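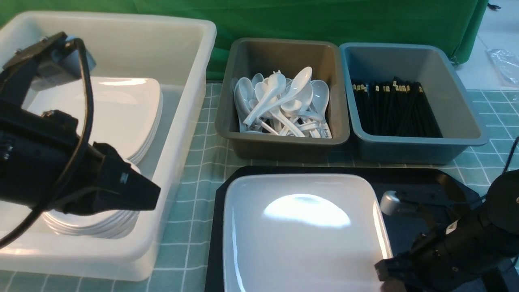 Kitchen and Tableware Group, July minutes. Started 6:40 pm, a bit late, keys. Present: Vilja Valtonen (chair), Hulton people, Leva people, one from Moroz. Apologies from Gitico, they sent notes by email, read out under item 4. First thing was the plates. The square white ones are living in the big see-through bin again and Leva side wants to know if that is permanent. Discussion. Bin is fine for carrying, less fine for getting the bottom plates out, and the stack leans. Chopsticks are good as they are, standing up in the blue tray, leave alone. Spoons are the problem -- all piled in their tray any which way, handles pointing everywhere. Agreed spoons get laid one direction from now on. Labels on the spoon handles to be looked at, at least one has handwriting on it, should they all or should none. Left open.

Minutes of last time: accepted with one fix. "Soup cups" should say "soup spoons" in item 3. Vilja to correct the master copy.

2. Money
Balance 1,709 dollars after the table linens were paid. Of that, 397 is set aside for replacing broken dishes and can't be spent on anything else, Hulton asked to have that written down so here it is. Moroz asked if the set aside could cover new bins. No. Bins come out of the general pot. No receipts outstanding except the dish soap, which Vilja has in her car.

3. Setting up trays for the community supper
Long item. Last supper the trays went out every which way, some with a bowl, some without, and people at the far tables were still waiting for bowls when dessert came out. Want one standard tray and want it written up on one page.

Proposal from Leva: black tray, one big dish, small bowls beside it. Hulton would sooner have the flat square plate, easier to stack afterward and we own more of them. Moroz pointed out rice goes over the edge of the flat plate when people walk. Back and forth on this for a good while. A few people set out pieces to see what fit.

Agreed as follows. Rectangular dish for the main supper, square plate for the lunch crowd, who get less sauce. Small bowls on the right. One is for pickles, the other for sauce. Nothing stacked on the tray, everything flat so the person carrying can see it all.

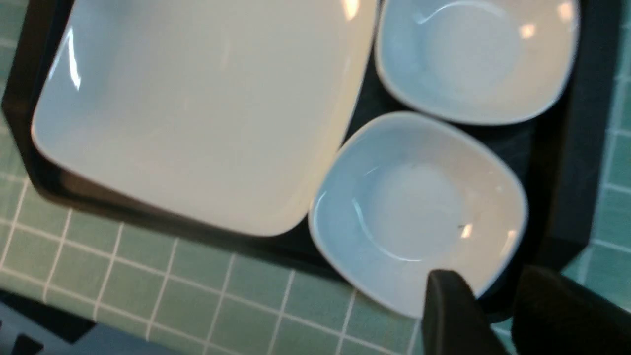

Supper tray: large dish and two small square bowls.

Concern raised that the big dish doesn't leave much room -- where do the chopsticks go? Suggestion: across the front of the tray. Suggestion: hand them out separately at the end of the line. Second one carried, mostly because it was getting late. Spoons same way, end of the line, own tray.

Bowls to be wiped inside before they go on, not only the rims. Everyone to check their own before loading. Same for the big dishes.

Somebody asked about tray liners. Paper ones slide, cloth ones need washing. No liners for now. Hulton may bring a sample of the rubbery kind to the next meeting, no promises.

4. Notes from Gitico
Read out by Vilja. They can lend extra trays for the supper but need them back by noon the next day. Accepted with thanks. They also ask that we stop returning their stuff in our bins, it gets mixed up. Fair enough. They would like the serving line to start from the door end this time. Agreed to try it, if it jams we switch back after the first sitting.

5. Storage
Closet shelf is still low on the left. Moroz offered to fix it, offered in the spring too, will do it before the supper. Heavy plates to stay off that shelf till then. The bin with plates is too heavy for one person when full, so 2 people or take half out first. Please dont drag it.

Plastic bags: keep the clean ones folded in the drawer, throw out the rest. Two opinions on this, the drawer won.

The green tablecloth with the white grid is handy for lining things up and the Leva side would like to keep it for practice evenings and not the supper itself. No objection.

6. Other
Dishwasher takes almost 3 hours on the long setting. Use the short one unless it's egg.
Tea towels going missing. If you took some home to wash, bring them back.
Sign-up sheet for supper is by the sink, still gaps in the early shift and for drying.

To do
Vilja -- one-page tray write-up, fix old minutes, soap receipt
Moroz -- shelf
Leva -- spoons sorted, decide about labels and report back
Hulton -- liner sample if possible, count of big dishes before supper
All -- towels

Next meeting same place, 6:30, bring the key this time. Closed 8:15 pm. Correctons to Vilja please.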